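Budgeting for two handheld grippers plus everything else — what am I forgetting?

Asked in Equipment & Purchasing, June 14, 2026

Imad Karaki

We have 3,000 dollars to set up one station for recording tabletop tasks with handheld grippers, two per person, one in each hand. Household stuff only: put the bottle in the basket, take the bottle out of the basket, question your career. The arm comes later, on someone else's budget, and I plan to be on vacation that week.

My spreadsheet has the grippers, a table and a computer we already own. It came in well under the limit, so I assume it is wrong. A Gurnon rep wants to sell us their full bench package, and a guy at Magnusson says buy the grippers alone and build the rest. Neither of them has an opinion that costs them money. What should be on the list that isn't?

Nabil Majali

Your spreadsheet is wrong in the usual place, the bottom. We did this at Fleltside in March and the dull items ate us alive.

Cables first. Ours are wired grippers, and every one wants a cable long enough to reach the far end of the table without tugging at the wrist. Buy spares on day one. We went through 5 before somebody thought to leave a loop of slack near the hand.

Then the frame. Aluminum extrusion looks cheap by the foot, and then you meet the brackets. Price the brackets and the little nuts before you get smug. If people are going to stand inside it, put padding low down, where shins go.

Curtains. Plain black ones on both sides. I resisted these as a luxury and then spent two weeks recording everybody who walked to the printer.

Props are the one bright spot. Our whole first batch, basket and pump bottle included, cost less than lunch. Get duplicates of anything you like, because the store will stop carrying it the moment your results depend on it.

Skip the bench package unless someone there will come and fix it. Ask for that in writing and watch how quickly the call ends.

And leave 6 hundred untouched. You'll find out what it was for.

kollerero_fan

just buy the Kollerero one, it comes with a case

Imad Karaki

Thanks, Nabil. I priced the brackets and had to go for a walk. With curtains, padding and spare cables in, I have 82 dollars left, so your reserve is going to be more of a concept. I may hold off on the padding and ask people to be careful, which has always worked so well here.

To the Kollerero person: a case for what?

Nabil Majali

Keep the padding and drop something else. You have a computer, so check whether it has enough ports before you spend the 82. Ours didn't, and the hub was the last thing we bought. Gray tape is worth a line too. Put a bit on the table corner and a square on the floor, and then write down what each mark means, or in a month you'll be treating them with the respect due to cave paintings.
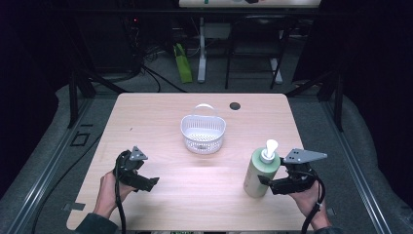

As for the table, get a plain one with rounded corners and don't let Gurnon talk you into theirs. You can always spend more on a table later. I've yet to meet anyone who managed to spend less on one they'd already bought.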